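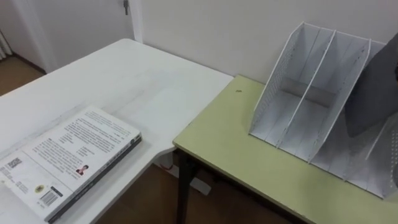
Page last changed: March

How a robot learns to put a book away

Hello! My name is Michalis Zervas, and I build robots together with Myfanwy Rowlands in a shared workshop in Flandodcombe. Our robot is called Karesar. It has one big job to learn: take a book from the white table and stand it in the white file organizer on the green desk.

For you this is easy. You look, you take, you put. For Karesar each of these is a separate lesson.

Lesson one: where is the book?
The book lies flat, with its back cover up. Karesar has to find its edges. A white book on a white table is difficult, so the dark spine helps very much. Try it yourself: put a sheet of paper on a white plate and half close your eyes. Can you still see the corners?

Lesson two: how to hold it
The hand of a robot is called a gripper. Ours is dark grey and has a flat part, like a plate. If it squeezes too much, it bends the pages. If it squeezes too little, the book falls on the floor. Myfanwy wrote 2 small programs for this, and we still argue which one is better.

Lesson three: where does the book go?
The organizer has upright compartments with dividers between them. The gripper must come down near a divider and not push it. The plastic is thin and light, so one small push can move the whole organizer, and then Karesar's map of the desk is wrong. The sides are full of little square holes. A robot can be confused by holes – is it a wall, or is it air?

We practise without a book first. The gripper goes to the organizer, stops and goes back. Mared Edwards, who is nine, asked how many times we must do it. Our plan is 700 tries without a book and then 30 with one.

A word to remember
Divider: a thin wall which makes one big space into smaller spaces.

Something to do at home
Close one eye and put a thin book between two others on a shelf. Go slowly, and stop just before you touch. Was it harder than with two eyes? Write to us what happened, and Mererid Parri will put your answers on the workshop door.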